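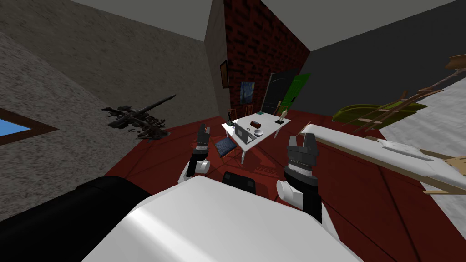
Effect of external shading on afternoon room temperature at Jeritby Community Hall

Project report, Building Environment Studies
Submitted Dec 16, 2019

Summary

This report compares air temperature in two west-facing meeting rooms at Jeritby Community Hall. One room has a fixed external awning over its window. The other has internal roller blinds only. Temperature was logged in both rooms at the same time during October. The shaded room had a lower daily maximum on every clear day. The largest difference between the daily maximums was 2 °C. On overcast days the difference was within the stated accuracy of the loggers and no conclusion is drawn from those days.

1. Background

The hall was built in brick veneer with a low-pitched metal roof. The two meeting rooms are next to each other on the western side and share an internal wall. They have the same floor area, ceiling height and window size. The awning over the northern of the two windows was supplied by Radonjić Blinds and Awnings when the kitchen was refitted. The southern window was left out of that work to save money.

Users of the southern room have complained of heat in the late afternoon. The hall's operating budget does not allow for air conditioning, so the hall management asked whether a second awning would be worth its cost. The project deals with the temperature part of that question. It does not deal with glare, which was also raised.

2. Method

A Gakum temperature logger was placed in each room, on the shared wall, at a height of 800 mm above the floor. This is close to the height of a seated person's chest. Both loggers were set to record every 10 minutes. Their clocks were set from the same laptop before installation.

The loggers were first left side by side in a closed cupboard overnight. The offset between them was steady and smaller than the accuracy given in the manual. It was subtracted from the readings of the southern logger before analysis.

Doors and windows were kept closed between noon and the end of each day's logging where bookings allowed. The roller blinds in the southern room were kept fully down. A sheet was taped inside each door for users to write down the times of any booking. Outdoor conditions were taken from the council weather station at Clovelthorpe, on the same side of the ridge as Jeritby but closer to the coast.

3. Data

The two loggers together returned 3108 readings, half from each room. No readings were missing. Readings taken during bookings were marked and left out of the daily maximums, as people and open doors change the temperature of a small room quickly. The overnight readings were kept in all cases.

Days were sorted into clear and overcast using the solar radiation record from Clovelthorpe. Days with broken cloud were put in the overcast group. This was a conservative choice and reduced the number of clear days available.

4. Results

In the morning the two rooms followed each other closely. They began to separate in the early afternoon, when direct sun reached the western wall. The southern room continued to warm until shortly before sunset. The northern room warmed more slowly and reached its maximum earlier.

On clear days the southern room always had the higher maximum. Overnight it also stayed slightly warmer, and the two rooms came back together before sunrise. The likely cause is heat stored in the floor slab behind the window, although slab temperature was not measured.

On overcast days the curves lay almost on top of each other. One overcast afternoon showed the northern room as the warmer of the two. The booking sheet for that room was blank, but a heater had been left plugged in and it may have been used.

5. Sources of error

The shared wall is uninsulated. Heat would have passed from the warmer room to the cooler one, so the measured difference is probably smaller than it would be for two separate rooms. The northern room also has an extra external wall, which faces north and receives sun through the middle of the day. Both effects work against the awning.

The booking sheets depended on users filling them in. The weather record is from a different site and sea breezes reach Clovelthorpe before they reach Jeritby. It was used only for sorting days and not in any calculation.

October is mild. The results should not be scaled up to midsummer without further logging.

6. Recommendations

Logging should be repeated in the hottest part of summer with the same logger positions. A third logger should be fixed to the slab surface in the southern room. If a second awning is quoted for, the quote should use the same projection as the existing one so that the two rooms can be compared again after installation.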